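Momemer: gallery of the planning work

Welcome to the gallery page of Momemer, our motion planner for cells with two arms. The software is written by a small group in Lukenham and it is used every day at the Greston lab. On this page we show one picture with its story, and before it a few notes, so that the visitor understands what the software was doing in this period. More pictures will be added when Réka Pap has sorted them.

What the planner does

Momemer receives two goals, one for each arm, and gives back two paths with a common clock. The older version planned the left arm first and treated it as a moving obstacle for the right one. It was simple to program, but the right arm often had to wait at the side of the cell. Since May we plan both arms together, in one search, and the waiting is much shorter.

Notes from the log

Replanning takes 91 milliseconds on the lab computer when the goals are near the centre. Erlinda Marquez rewrote the collision check for this, and she kept the old one behind a switch for anybody who wants to compare.

The regression set has 455 recorded start positions. Every change to the planner must pass all of them before it is merged. Tuấn Bùi looks after the set and he is quite strict about it.

The colour of the path in our viewer shows the distance to the other arm: grey is far, orange is close. Sille Bisgaard chose the colours so that they can be read on a cheap projector also.

Cables are not in the arm model. We put a soft margin around the forearm instead, and the planner pays a cost when it enters this margin. Diệp Lưu is working on a better model, which will bend with the joints.

Close work in the centre

The hardest case for a joint planner is a shared space where both arms have a good reason to be. If the safety distance is too large, the search finds no path at all, and if it is too small, the operators get nervous and press stop. We now let the distance shrink slowly as both tools approach their goals, with a lower limit of 5 millimetres in the configuration file. With the grippers nearly meeting over the middle of the mat, in front of the pink plush toy, the fixed distance of the old version would simply report a failure. The corrugated conduit looping over the right gripper also explains why Diệp's cable model is next on our list. 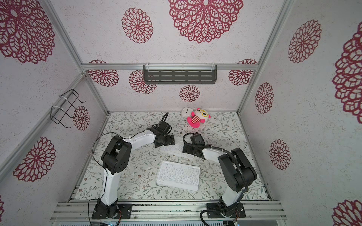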